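Search this site Search
Opinion
By a Dosdale parent | April
642 shares | 14 comments

The Drirkstead robotics club has taken up packing, and I'm for it. Last year's project climbed a pole. Nobody in my house has a pole.
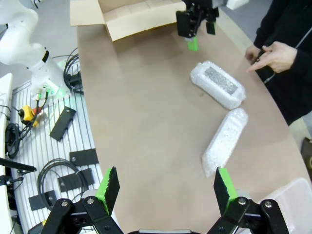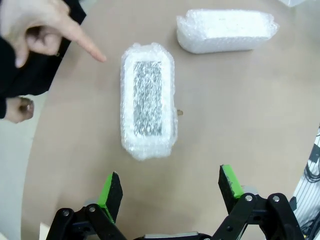 Bubble wrap, the club's natural enemy.

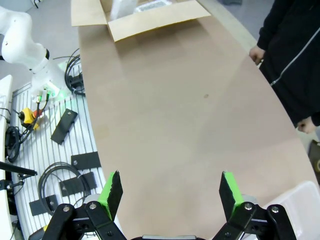
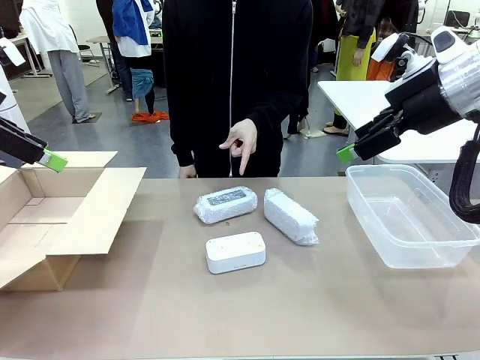
I've heard the complaint that putting things in boxes is beneath bright kids. The people saying so have never moved apartments. Bubble wrap squashes, slides and has no proper corners, and a program that treats it like a brick will learn some manners.

My gripe is with the contest rules, which run to 2,622 words and give 230 of them to the team banner. Points for speed, points for spirit. I'd trade the lot for one line: did the thing get where it was going in one piece? My last delivery would have scored zero, and a grown man brought it.

Comments (14) Share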